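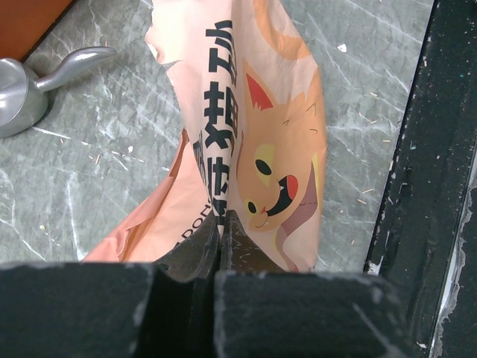 *A paper bag between the two fingers, from the wrist camera. Thin, crumpled packaging gave every gripper in our trial the most trouble.*

# The Grip Gap

The brochure for the Raser says it will pick up "anything a hand can." I have read that sentence, or one very close to it, in the brochure of every gripper I've been sent. So when a set of them came up for side-by-side testing at Vernwood, a shared workshop that rents bench time by the day, I went along with low hopes and a bag of my own trash.

There were three on the list. The Raser is a plain two-finger gripper and the cheapest of the lot. The Hutby has two fingers as well, but with soft pads and a force sensor behind each one. The Serra is a suction cup with a small vacuum pump, sold mainly to people who pack boxes. All three went on the same arm, ran from the same controller, and were judged from the same kind of view: a small camera at the wrist, looking out past the fingers.

We logged 2,038 attempts over the length of the trial. That's a big enough number to look good in a chart, and I'd ask you to be careful with it. Most of those attempts were on easy things. A wooden block is a wooden block, and a gripper that can't lift one shouldn't be on sale. If you average the blocks in with everything else, all three makers get to print a score in the nineties, and two of them already do.

Paper bags are where the scores came apart. We made 136 attempts with bags alone, and I'd trade the rest of the log for them.

A bag has no stiff edge to close on. It folds when you push it and slides when you don't. It may also look quite different each time it's put down, and a camera that has learned a bag as a neat upright box with a picture on the front has a poor day when the bag is crumpled and the cartoon cat on it is upside down. The orange cat bag was my favorite test piece for that reason. It's pale and loud at once, with big black characters running down one side, and the software kept being drawn to the print. Its first choice of where to grab was very often the middle of the cat's face, on a flat stretch of paper with nothing for two fingers to get hold of.

The Serra was out early. Suction wants a smooth face, and a creased one leaks. On a fresh bag pulled flat it managed well enough. On one that had been used, the pump ran and ran and the bag stayed down. Its maker will tell you, fairly, that bags aren't what it's for. The brochure is less clear on the point.

The Hutby surprised me by being fussy. Its sensors are good, and that seems to be part of the problem. Paper pushes back with so little force that the controller, on its factory settings, decided it had missed and opened again. We turned the threshold down and it began to hold bags nicely. It also began to report that it was holding bags when it was holding air. There's a setting between those two that works, and we spent the better part of a Saturday finding it. It was a different setting for each kind of paper.

That leaves the Raser, which I'd been ready to dislike. It has hard black fingers, no sensing worth the name, and one basic trick: it closes until it can't close any more. For a pinch on the edge of a paper bag, that happens to be a decent plan. It also picks up scuffs and dust quickly, and I couldn't find a word from the maker on how finger wear affects grip over time. I asked. I was sent the brochure again.

So the cheap one did best on bags. Before anyone places an order, a few cautions.

Holding a bag is a small part of handling one. I never saw any of the three open a bag reliably, and opening is what a buyer would want next. The Raser's pinch leaves a crease, and on thin paper I would expect worse than a crease sooner or later. It knows nothing about what's inside, either. Put an egg in there and you are on your own.

The wrist camera deserves some blame too. It's a fine view until the moment it matters. As the fingers come in, the object fills most of the picture and hides what's behind it, and the fingers themselves take up the bottom. When a bag hangs from the tips, you see a great deal of bag. A second camera off to the side would have helped, and Vernwood had one to lend, but it costs extra with all three kits, and I wanted to test what comes in the box.

Then there's setup time, which never makes it into a chart. Swapping grippers was quoted as a two-minute job. Our quickest swap took nearly 5, and that was with the cable already routed and the right hex key in hand. The Serra's air line added more.

I would buy the Raser for a bench where people are learning, where a dropped bag costs nothing. I'd borrow the Hutby for a month before paying for it, and I'd want the maker's own staff to set it up on my packaging, while I watched. The Serra I'd send to the box packers. A firmware update for the Hutby is promised for April, with what the release note calls "improved thin-object confidence." I've kept the cat bag.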